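I moved to Esumstead in May with 51 boxes and one chair, and I've been furnishing the place badly ever since! My neighbor Nives Marino says a home takes two years – she's still hunting for a lamp.
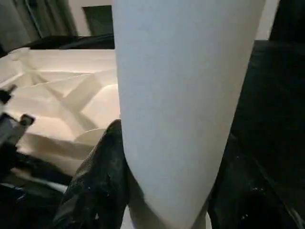

*White, smooth, narrower at the bottom.*

My own weakness is the flea market. I once drove 609 miles for a dresser (it didn't fit up the stairs, so it lives in the garage and holds paint).
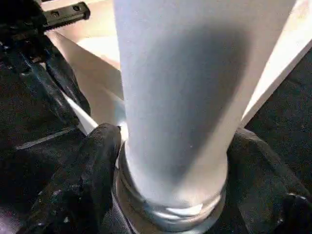 *Pale blue-white over a shiny metal collar.*

Flat packs scare me more. Ottavio Gatti came over to help with my bookshelf and we ate an entire pizza before opening the bag of screws.

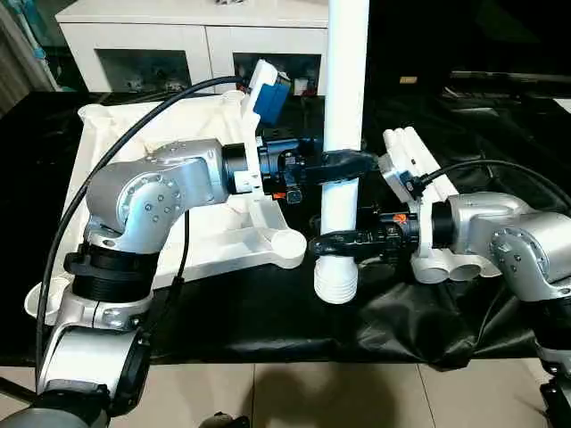

We got it standing by midnight, a little crooked, and I love it. 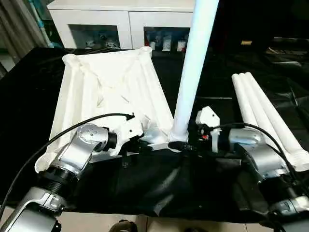 Next up is the porch, and I already want a swing.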